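Adom Darko
2023-12-09
4 min read

Thread: I built the hand-held gripper everyone in the shed keeps going on about. I've got some doubts. 1/14

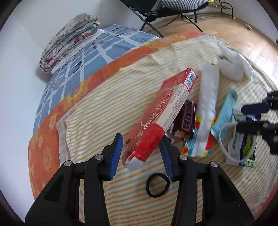
WHAT IT IS

2/ Two jaws, black linkage bars, ribbed blue pads on the fingertips. You squeeze, they close. The pitch is that you carry it about doing chores, it records what your hand did, and later a robot arm copies you. The Grellard plans are free, which is how they get you.

3/ It's a pair, so one for each hand. I started in September thinking I'd knock both over in a weekend. Anyone who has printed parallel linkages on a secondhand machine in a Queensland garage is welcome to laugh.

4/ The plans say hand-tighten the pivot screws. Don't. Mine backed out within a day and the jaw went floppy as a wet sock. Threadlocker on the lot, then a quarter turn back so it still swings. The plans don't mention threadlocker at all.

5/ Pads. First set was cast from Bellell rubber, the soft grade, and it picked up every bit of fluff in the house. Second set is firmer, with ribs. Better on cardboard. I'm yet to be convinced it's better on anything else.

THE TEST

6/ The demo videos all use wooden blocks on a bare bench. Nobody's house looks like that. So I'm doing mine on the bed in the spare room, on a striped cloth, with a long red carton, a Snickers wrapper, a few packets and a hair tie. Job is: pick it up, put it somewhere else. A toddler's job.

7/ Cartons are easy. Flat sides, a bit of stiffness, the pads sit where you put them. If you ever see someone showing off a gripper with a box, ask them to do a lolly wrapper next.

8/ Wrappers are rubbish. They crumple, they slide under each other, and the shiny ones throw the light back so the tracking gets confused. I've had sessions where the software reckoned my left hand was in the hallway.

9/ And the hair tie. Lies dead flat. You have to come in almost vertical and pinch the cloth up with it, then shake the cloth loose. I can do that because I'm a person and I get annoyed. What does a robot learn from that, exactly? To pinch the bedspread?

THE NUMBERS

10/ I've logged 3,961 grabs so far. The cleanup script kept 3,480. The rest were dropped for lost tracking or because I'd bumped one gripper with the other, and I do that more than I'd like. Two hands over a small patch of bed is crowded.

11/ People in the Irkham build group say 50 good goes at a task is plenty. Plenty for what? I asked and got a link to a video. With wooden blocks. I'd love to see somebody post the failures in the same clip as the wins – uncut, fixed camera, ordinary mess.

12/ To be fair to it: the mechanism is good. Now the screws behave, both jaws close evenly and I can pick up the edge of a packet without looking too hard. As a thing to build over a few wet weekends I've got no complaints. It's the next bit I don't buy, where all this squeezing turns into a machine that tidies the spare room.

13/ Costs, since I'll be asked. Printing filament was cheap. Screws and bearings were fine. The controller board from Hou was the dear bit and the first one arrived dead. They replaced it, took their time. I'm not adding it all up because my partner reads these.

14/ Next job is the arm. I've got the base bolted to an offcut of benchtop and one shoulder joint that groans. If it can shift the red carton by itself I'll post it. If it can't I'll post that too, which would put me one up on the demo videos. Questions about the linkages welcome, questions about when it'll do the dishes will be ignored.

Recent posts by Adom Darko
Threadlocker: which colour, and why I got it wrong
Casting rubber pads in a takeaway container
My printer is haunted (bed levelling, part two)
That groaning shoulder joint
Cheap bearings, reviewed by a cheapskate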